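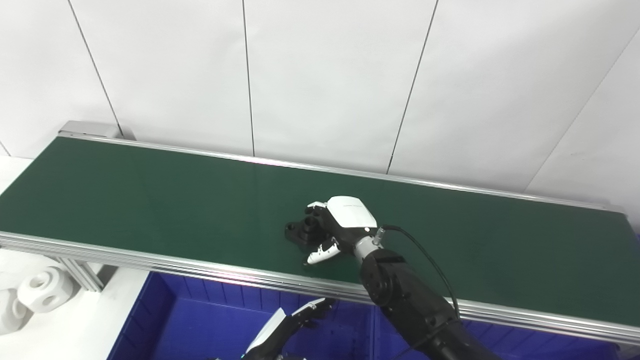 Rhys Mahuika would like it minuted that he asked for the belt to be longer in October, and that everyone told him it was long enough. He was right, and we have all been reminded of it.

Progress report, Plelldale packing room
29/05/2020

Where we are

The conveyor is in and level. Getting it level took longer than getting it in, as the Plelldale floor slopes towards the drain with great determination. Manninen sent feet for the legs that would have suited a garden table, then sent the right ones, and invoiced us for both. We have paid for one set.

The white wall panels behind the line are finished. Your last letter asked whether they were strictly necessary. The old brick shed dust onto whatever we had just cleaned, so we would say yes, and they came in under the quote, a sentence we don't expect to write again in this report.

What goes along it

For now it is only the black plastic housings for Moleck. The first order is 2,000, of which 106 have been sorted and binned. This is a modest figure. We spent most of the month arguing about which way round a housing should lie, flange leading or flange trailing, and have settled on neither until Moleck tell us how they want them packed.

Bins

The big blue bin in front of the belt holds plenty but is deep, and parts at the bottom stay there until somebody is made to fetch them. Lolon can supply 12 shallower ones. We would like to try those before buying any more of the large kind.

Money

Spending is within the grant apart from the feet (see above) and a second delivery charge of £60, which we are disputing with more energy than it deserves.

Next

Agree the flange question with Moleck. Finish the first order. Fix a lip to the end of the belt. Rhys has also submitted a drawing of a longer conveyor, which is attached at his request.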